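Subject: Re: [playfood] Loose pieces, yellow plates and the eggplant
From: Mahlet Yilma

Both pieces I wrote about are below. The plate is the plain yellow one with the ridges inside the rim. The eggplant is on the dark table.
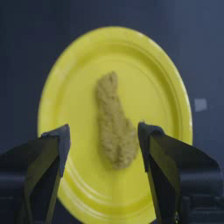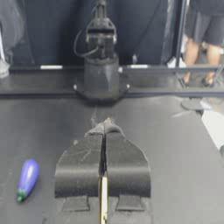 First: the tan crumbly piece on its plate. Second: the eggplant, lower left.

On Salcedo's question from this morning:

> Is the breaded one from the Pisto set or from the Borura box? I have
> 14 Borura pieces here and none of them has a crust like you describe.
> Also, what shade is your eggplant? Mine is nearly black and I was
> told there were 2 versions.

I can't place the breaded one. It is narrow at the top, wide at the bottom and bumpy all over, with wavy folds down one side. I have been calling it a drumstick but it could as easily be a shrimp or a piece of tempura. It came in a mixed lot of 60 from the Brumville sale in September, with no box and no list, so the lot is no help. If anyone has the Pisto sheet, please check whether it shows a fried item.

The eggplant is violet-blue and shiny with a green cap, so yours must be the other version. I would call mine the brighter of the two. I have it down as no. 497 in my list, with the maker left blank for now.

I would trade the eggplant for a dark one in similar shape. The plate I am keeping, and I could use more in the same yellow if anybody has spares. Write to me off list about trades, please.

Mahlet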